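From: list member, Zindilano Money Talk
To: Zindilano Money Talk
Date: 4/11/23
Subject: Re: Is it worth putting savings into a rental when you're self-employed?

> Hello all,
>
> I've been reading this list for a while and haven't posted before. I do voice work and some stage acting, so my income is all over the place. Last year was a good one for me and I ended up with more in savings than I have ever had. My sister says buy a small apartment and rent it out. My agent says put it in a retirement account and leave it alone. I spend very little on myself. I buy used clothes, I don't own a car, and I have never carried a credit card balance.
>
> What I'd like to know is how other people with uneven income decided. Did you buy property? Did you regret it? And how did you deal with the bank, given that none of us have a regular pay stub?
>
> I am 44 and rent my own place, if that matters.

It does matter, and I'll get to it further down. I was in nearly the same spot when I was 43. I had spent years playing in pit orchestras and teaching on the side, and then a recording job paid me more in one go than I was used to seeing in a year. I bought a one-bedroom unit in the Koltia building and still own it. I'll go through this in the order it came up for me.

1. The bank

I applied to two lenders. The first wanted two years of tax returns and averaged them, and my earlier year was poor, so the amount they offered was no use to me. The second was a small credit union that wanted three years, plus bank statements, plus a letter from whoever prepares my taxes. That was more paperwork, but they looked at each year separately and asked me questions about it. I got the loan there.

If you write off a lot of expenses, be aware that the bank looks at what is left after the write-offs. I had been deducting everything I could, which kept my taxes low and made me look poorer than I was. My tax preparer had warned me and I hadn't listened. If you think you will want a mortgage in the next couple of years, talk to yours now.

2. The cash cushion

Do not put all of it into the down payment. I kept back enough to cover six months of my own rent and food, and six months of the loan on the unit. That meant a smaller place than I wanted. In the first winter the water heater went, and the repair and the plumber's second visit came to $3392 with the damaged floor included. I paid it out of the cushion. If I had bought the bigger place, that would have gone on a credit card.

After that I opened a separate account only for the unit. Rent goes in, the loan and dues and repairs come out, and I don't touch what is left until I do my taxes. It also makes the tax work much quicker.

3. Tenants

I have had 3 tenants. The first stayed a long time and paid on time. The second paid late every month and I was too shy to say anything, and I should have spoken up the first time. The third is there now.

Between the second and third, the unit sat empty from May until the end of summer. I had planned for one empty month a year, and that year I was well over. When you run your numbers, run them again with a long gap and see if you could still sleep.

Write down the condition of the place at move-in and have the tenant sign it. Go room by room, including closets and the inside of the oven. I use a plain form from the Sial office supply store and keep it with the lease.

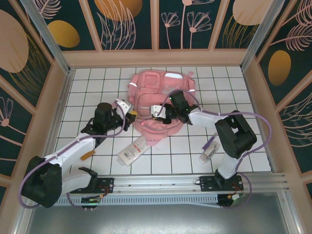
4. Management companies

I used Plestulier for the first two years when I was touring. They took a percentage of the rent plus a fee each time they found a tenant. They were fine. They answered the phone and the statements were correct. I dropped them when I came off the road and wanted the money. If you travel for work, I would budget for a manager from the start and treat anything you save on it as extra. Read the contract for how you get out of it. Mine needed 60 days' notice in writing, and an e-mail did not count as writing.

5. Retirement accounts

Your agent has a point. I did not put anything away for retirement in the years before I bought, and I'm catching up now. A self-employed person can usually put in a good share of a strong year's income and lower the tax bill for that year. If your good year was last year, check the deadline with your tax preparer soon, before you decide on anything else. It doesn't have to be one or the other. If I were doing it over, I would have put some in the account first and bought the unit a year later.

6. You rent your own home

A few people have told me it makes no sense to own a place and live in someone else's. It made sense for me. My own rent is low and I can walk to work. But look into buying a place for yourself before you buy one to rent out. The loan terms are usually better when you live there, and the down payment can be smaller. You could move out later and rent it then, as long as the loan allows it.

Do I regret it? No. I have made less from it than I expected and spent more evenings on it than I expected, but the rent has covered the loan in most months, and in two bad years for work it was good to have something coming in that did not depend on an audition.

If you want to see the spreadsheet I use, write to me off the list and I'll send a blank copy. I can't post attachments here.

Does anyone on the list have recent experience with lenders who take a single good year into account? My information on that is old.

--
You are receiving this because you subscribe to Zindilano Money Talk. To change to the daily digest or leave the list, use the settings page. Please trim quoted text when you reply.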